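The Karnar Ferry Case

The Karnar Ferry Case is a true-crime television documentary about the disappearance of Hubert Adamczyk, a retired piano tuner from the lakeside town of Karnar, and the long investigation that came after it.

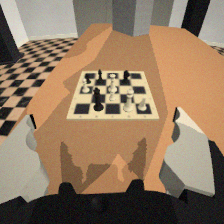 It runs as a single film in most places, though some broadcasters have split it into two evenings, and it is usually remembered for its patience. Viewers who come to it expecting a fast chase with loud music may need a little while to settle in, but a good many of them have stayed to the end and written kindly about it afterward.

Background

Adamczyk lived alone in a small house above the ferry landing, where he was well known and, by most accounts, well liked. One evening in October he bought a return ticket to Flarkari, on the far side of the lake, telling the clerk that he meant to be home for breakfast. The return half was never used. His sister reported him missing two days later, and the local police, who had seen plenty of people miss the last boat, treated it at first as a matter of a man staying on with friends.

That view changed when his coat was found folded in a storage locker at the Flarkari landing, with his house keys still in the pocket. Divers searched the water near both landings for 6 days (the film gives this search a good deal of time, and rightly so) and found nothing they could connect to him.

The investigation

The case passed to detective Ehsan Heydari, who becomes the film's main voice. Heydari went back to the beginning and asked for every ticket sold that week, 906 in all, and then set out with two colleagues to match as many of them as possible to a name. It was slow, dull work, and he talks about it with real affection. In the end 46 tickets were left without an owner, and one of these had been bought together with a parking pass for a van belonging to Jonholm, a house-clearing firm.

The van led detectives to a former driver for the firm, a man called Babaei in the film, who had once helped Adamczyk move a piano and had later borrowed a large sum from him. Babaei at first denied having been on the lake at all. Faced with the parking pass, he changed his account, and after five interviews he led police to a gravel pit north of Flarkari, where Adamczyk's remains were recovered. He was convicted of murder and sentenced to life in prison.

Broadcast and reception

The documentary was first shown on August 10, 2025. Reviewers were generally warm toward it, praising the long interviews with Adamczyk's sister and the decision to leave out reenactments of the killing. The most common complaint concerned its length, and especially the middle stretch about the tickets, which one local critic called "a love letter to a filing cabinet."

Some Karnar residents felt the film was unfair to the officers who took the first report. Heydari, for his part, has said that he would likely have made the same call with what they knew that morning.

See also

Missing person investigations
Circumstantial evidence
Karnar–Flarkari ferry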